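From: Burgi Wallner
To: Household Textiles List
Date: 22/03/2022
Subject: Re: [textiles] Flat folding small knits

Dana K. wrote:

> I have been going through the kids' drawer and I can't get small knit
> pieces to stay folded. Shirts are fine. The fine ribbed things spring open
> as soon as I let go, and by the end of the week the drawer is a heap
> again. I have tried rolling them and that is worse. Does anyone fold
> these on a hard table, or is it better on something soft? Also, do you
> fold along the rib or across it? I am using the Udholm drawer inserts, if
> that makes a difference.

Dana,

I fold mine on the floor. A bare table is too slick for fine knits, and a bedspread has too much give. When I press down on a bedspread the cloth sinks and the crease goes crooked. What works for me is a child's play mat, the printed kind with a fine texture on it. It is firm enough to press against and it doesn't slide. You can also spread the piece out much wider than you can on a dresser top, and that matters more than I expected with anything knit.

The first step is to get the piece flat before you make any fold at all. Start at a corner. Pull the corner out, then the edge next to it, and keep going until you are back where you started. Look for creases that run at an angle, as those will fight you later. If there is a cuff or a thick edge that wants to stand up, leave it for last. Red is a good color to practice on, by the way. On a pale mat you can see the outline and tell when an edge is wavy. 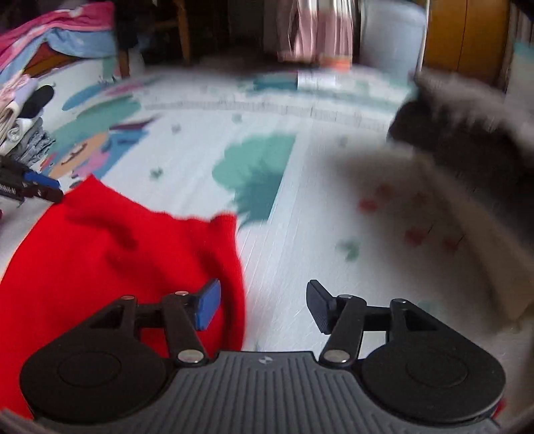
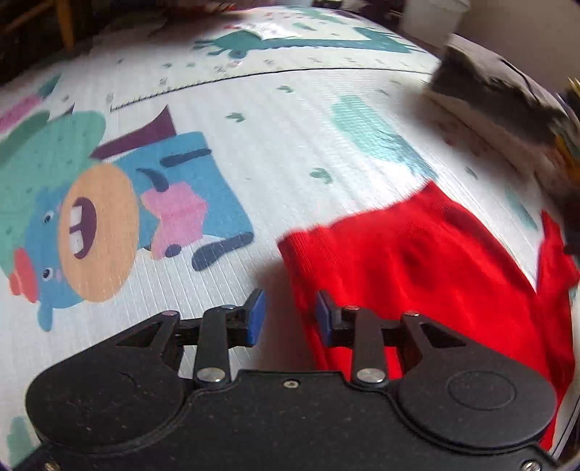
On your question about the rib, I fold along it first and across it second. The first fold holds by itself if the edges are lined up. The second one is where it springs open, so I press that one with the side of my hand and count to ten before I let go. If it still opens, the piece is too small for two folds and I stop at one.

I don't roll them either. Rolling stretches the top edge, and after a few months it stays stretched.

I have the Udholm inserts too, the narrow ones. They are 275 mm inside and the drawer is 285, so there is a 10 mm gap on one side where things slip down. I filled mine with a strip of cardboard. Stand the folded pieces on edge with the fold facing up, and pack the row until it holds itself upright. In mine that takes 7 pieces. With fewer than that they lean over and open, and that may be most of your trouble. If you don't have enough to fill a row, put a rolled washcloth at the end.

One more thing. Don't fold them straight off the line if they have dried stiff. Shake them out and leave them an hour. I used to use the Prisar spray on stiff knits but it left a film on the dark colors, and I quit.

Someone asked last week about the cotton storage bags from Uvitex. I have two. The cloth is good but the drawstring is too short, and I had to replace both. They are fine for out of season things. I would not use them for anything you need to get at every day.

Does anyone have a method for tights? I have never found one that lasts.

Burgi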